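The Kavside Boxed Set: Four Evenings in Very Good Company

14 July 2022

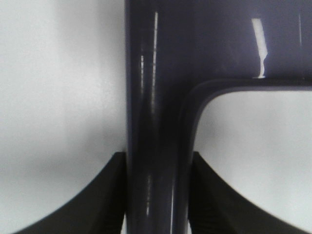

I had been promising myself this set ever since my sister rang to tell me that somebody had finally put the Jesar comedies out properly, and when it came through the door I'm afraid the ironing went straight back in the cupboard. Kavside have been putting out old British and Continental pictures for a while now, mostly thrillers, and I've bought a few of them with mixed results (the sound on one was so muffled I ended up reading the subtitles for an English film). So I was a bit wary. I needn't have been!

For anyone who hasn't come across them, the Jesar comedies were made on next to no money by a little studio of that name, and most were directed by Hilde Prins, who had started out as a cutter and got her chance when another director walked off. You can tell she came from the cutting room. Nothing hangs about. A door shuts in one house and opens in another and you're already laughing before you've worked out who has just come in. My favourite has always been The Lodger's Piano, which I first saw on television as a girl, on a rainy afternoon with a tray on my knees, and I was quite nervous of seeing it again in case it had shrunk. It hasn't. The business with the removal men on the staircase is every bit as good, and there is a lovely sad moment near the end, with the landlady alone in the kitchen, that went completely over my head at the age I was then.

The other well-known one is Arnitz, named after the town where it's set, and I have to say I found that harder going. It's handsome — the market square at night looks marvellous in this copy, with real blacks instead of the grey soup we had on the old tape — but the romance never quite catches, and the leading man has one expression for love and the same one for indigestion. The music is by Tóth and it does a great deal of the work. I've been humming the waltz for a week and my husband has asked me to stop.

Now, the extras. There's a booklet of 18 pages with a long essay, nicely written and not at all stuffy, and some stills I'd never seen. There's a recorded talk with Prins from late in her life, only 13 minutes, and I could have listened to her for an hour. She is very funny about studio tea. The commentary on The Lodger's Piano I gave up on, as the gentleman kept telling me what was happening while it was happening.

A few grumbles. The menus are fiddly and the writing on them is tiny, so have your glasses handy. The discs grip the case so tightly I was frightened of snapping one. And the second reel of Arnitz has a flicker that comes and goes, which the booklet does own up to, so fair play to them.

I'd still say buy it, and if you can only manage one evening, start with the piano. There's a second set due in November with the early shorts, and I've already put my name down for that at the shop.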